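Untangling leads before bundling - whole heap or a bit at a time?

Forum > Bench work and small assembly

birdie_f
Started on the wire benches in May. The leads reach us in one heap and we sort them into bundles with the connectors together at the top. The card on the wall says 200 leads a session and I'm well short. Do you shake the heap out first or just pull from it?

wonley
Pull from it. If you shake it out, the little boards catch on everything and you end up with a worse knot.

Farer4
Disagree. I spread mine out first, every time. Five minutes lost at the start and I get it back later on.

wonley
Depends how much table you've got. We're two to a bench.

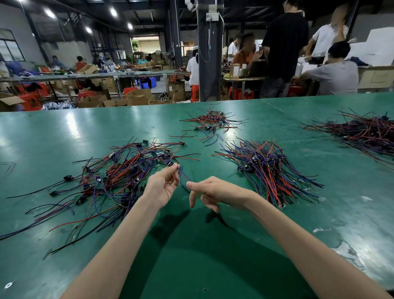 birdie_f
Table space is fine at ours, the benches are long. My trouble is single wires that loop under the others, so I pull one end and the whole lot tightens. The thin blue ones are the worst for it. What works best so far is lifting the wire up out of the pile with my left hand and following it along with the right, but it's slow.

Nahom Alemayehu
That's how I was taught and I'd stick with it. Speed comes. Don't pull by the wire if you can get to the connector. Find the connector, hold that, then work the wire free with the other hand.

Farer4
Holding the connector is fine. Tugging on the board end isn't. I had 4 sent back in one morning for that.

mamo_bench
Sent back by who? Ours only get looked at once the bundle's tied.

Farer4
Line lead at our place. She checks them loose.

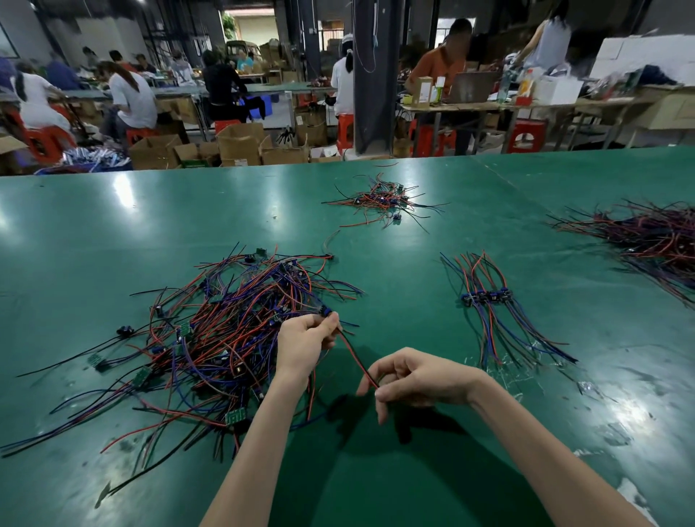
birdie_f
Tried it Nahom's way this afternoon. Better with the red and black pairs, as they come out together and don't twist so much. I still had to stop and lay the finished ones straight, or they slid back towards the heap.

wonley
Keep the finished ones on your right, well over, all facing the same way. And don't let anyone top up your heap before you've cleared it.

mamo_bench
We get topped up whether we like it or not. Target's 500 a shift here.

Nahom Alemayehu
Ask for the top-up to go in a separate pile further back, then. They did it for us when we asked.

birdie_f
Will ask tomorrow. Thanks all.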